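Boltetetti

A small planning layer for two-arm tabletop robots, with the recordings we tune it on. It takes object boxes from whichever detector you like, decides which arm should go for what, and hands grasp targets down to your controller. If you have used Pirken, our older single-arm planner, most of the config will look familiar (sorry about the renamed keys!).

What's inside

The Taline split has 259 episodes recorded at 30 frames per second, all from the head view. Tables are set with food, packaging and ordinary household bits, and we like to have a paper bag in the mix, as thin handles are where our grasp scoring still needs the most love.

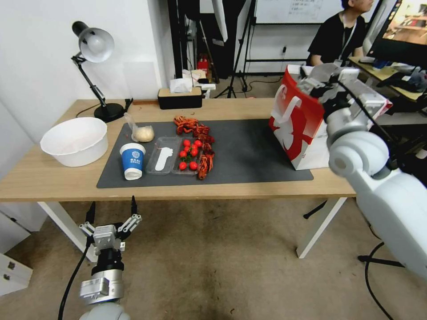
Each episode folder holds the video, joint states for both arms, gripper openings and a short text instruction. Timestamps share one clock, so you shouldn't need to line anything up yourself.

Getting started

Install the package, copy default.yaml to local.yaml, and set your arm names before anything else. Then run the replay tool on any episode. It draws the planned path over the video, and you can scrub back and forth with the arrow keys. Paper cups are a nice first test: set max_force to 4 and leave the rest alone. 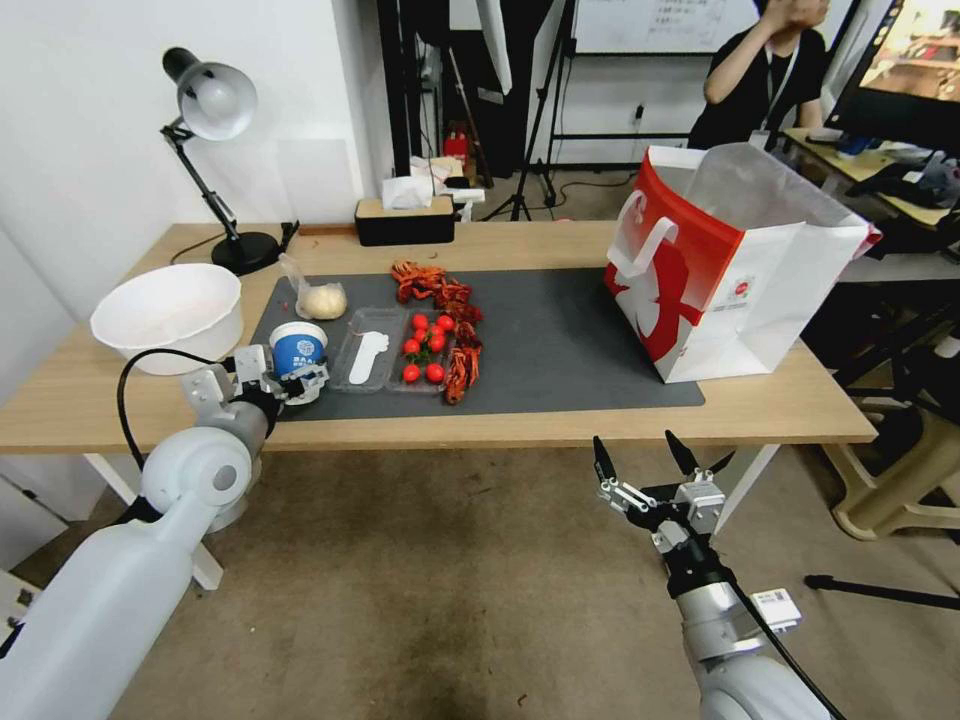 Arm assignment is worked out again every 5 planner steps. You can make that longer if your arms dither between targets, though on our setup it made handovers feel sluggish.

Known issues

Clear plastic trays and bags still confuse the depth filter. Adebisi, the new filter, lives on its own branch and is much kinder to them, but it needs a GPU and the docs are thin. Questions and pull requests go to Hidayah Ong, who usually gets through the queue on Saturday.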